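Work > Automation > Interviews

Can it clear a table yet?

2018-03-13 | By Elvia Barrera
6 minute read

Constanza Henríquez spent four years running the kitchen at a staff canteen before she went to work at Karer, where she now tests machines on the jobs she used to give to new starters. I asked her straight off whether a robot could do any of those jobs today. She thought about it for a while.

"Some of one of them," she said. "If you set it up nicely."

The job she had in mind was clearing. At the canteen it meant taking plates off the tables, scraping what was left into a bin, stacking the plates and wiping down. A teenager could learn it before the end of a first shift. Karer has been working on it since October and has not got as far as the wiping.

Henríquez doesn't seem bothered by this. She says people outside the trade have the difficulty the wrong way round. They expect the arm to struggle with weight or speed, and those were sorted out in factories a long time ago. What slows it down is that no two plates come back the same.

"In a factory the part turns up in the same spot every time, facing the same way," she said. "In a canteen you get half a sausage under a serviette and a fork hanging off the side. I never had to explain that to anyone. You'd say 'clear table six' and they'd go and do it."

Her tests start with much less than that. There is one plate with one bit of food on it, and the arm has to deal with the two of them in the right order. She likes the throwaway kind of plate for this because it is harder. A heavy china plate stays put when it's nudged. A light one slides, or tips, and the food goes with it.
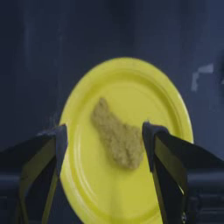
Octavio Valdebenito thinks the whole idea is backwards, and that a canteen wanting to save on labour would do better to change the plates, the trays and the tables until a plain conveyor could do the work. He put this to Henríquez at a trade day in Cisternas and she told him he was probably right about new buildings.

"But most kitchens aren't new," she told me. "Mine had a pillar in the middle of it. You can't tell a place like that to pull everything out so a machine can get round."

She keeps her own score sheets, on paper. In the last run before we spoke, the arm was given 48 plates and got through 30 without someone having to step in. She was careful to say what that meant. The plates were set out one at a time by a person, on a clear surface, with the lighting left alone. A success was counted when the food ended up in the bin and the plate ended up on the stack, however long it took.

How long did it take?

"Too long. I could have done the lot and had a cup of tea."

Breaded food has been a nuisance, she said. The crumb comes off when it's squeezed, and if the fingers close too gently the piece drops back. Anything in sauce is worse and they have put it off. Bread rolls are easy. Peas are not on the list at all.

I asked about homes, as that is what readers write in about. Jiltine, which sells a floor-cleaning machine, has talked of adding an arm to it for picking things up. Henríquez has seen it demonstrated and thought the demonstration was fair as far as it went. It picked up socks. She would want to see it in a house with children before she said anything more.

"A kitchen at work has rules. People put things back where they go, mostly, or they hear about it from me. At home the plate could be on the arm of the couch. It could be in the bath."

Her colleague Hollis Strickland, who looks after the software side, is more hopeful. He told me by phone that the gains over the past year had come faster than he expected and that clearing a simple table without help was 2 years off. When I passed this on to Henríquez she said he had told her the same thing last year.

There is also the matter of what happens to the people. She has had that conversation with former staff, some of them still friends. Her view is that clearing was the job she could never keep filled, and that the ones who stayed moved on to prep as soon as there was a place. She also said she knew that was easy for her to say now that she didn't work there.

A caterer in Meltamance has asked to try the arm on a quiet afternoon shift. Henríquez has said yes, provided someone stands beside it with a tray. She expects to be the one holding the tray.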